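3.2 Student Task Setup

The course ran for one term at Nemley, with students working in teams of 2 on a shared bench. Each team was asked to build a pick-and-place routine for small, light objects and to carry it through from a hand-guided demonstration to a policy that ran without help. The task text was kept short on purpose. It named the object, the target and the work area, and left the choice of approach path, grasp height and release point to the team.

All teams used the same arm and the same two-finger gripper. Control code was written on top of Rustis, a small library kept up by former students of the course, which handles joint limits and logging. Teams were free to replace any part of it except the limit checks. Most kept the logging as it was and rewrote the motion layer, mainly to slow the last part of the descent.

Before collecting any data, each team had to tape down its work mat and record the position of the corners in the arm's base coordinates. This step was added after the pilot term, when a mat that had shifted between sessions made a full set of demonstrations useless for training. Teams that moved the mat later were required to repeat the corner measurement and to mark the change in their log.

3.3 Demonstrations and Logging

Demonstrations were recorded in short sessions. A demonstration began with the gripper open above the mat and ended when the object had been released and the arm had returned to its start pose. Failed grasps were kept in the data and labeled as failures by the team member who was not guiding the arm. We did not ask for a fixed share of failures, and the share differed a good deal between teams.

Across the term the teams logged 4,000 demonstrations, of which 21 were removed because the log file was incomplete. No demonstration was removed for poor quality of motion. Audrey-Anne Li checked the labels against the recordings and sent unclear cases back to the team for a second look. The most common disagreement concerned objects that were lifted and then slipped – some teams had labeled these as a grasp, others as a failure. We settled on failure and relabeled the earlier sessions to match.

The small object was harder for the students than we had expected. With a larger block, an error in the grasp height has little effect. With a small one, a finger that comes down too low presses into the mat, and one that stops too high closes on nothing. Several teams first tried to solve this in software with a fixed offset, and then found that the offset did not hold over the whole mat.
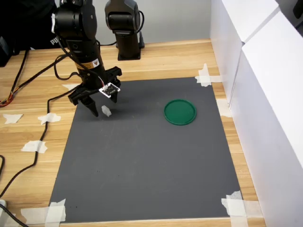 Figure 2. Arm and gripper over the taped work mat, with the small white object below the fingers and a green lid or shallow dish to the right.

Teams that measured the surface height at several points and interpolated between them had fewer failed grasps in the final sessions than teams that kept a single value. The difference was clearest near the far corners, where the arm is more extended. Two of the teams using a single value switched in December, too late for the change to show in their results, and we report them with their original group.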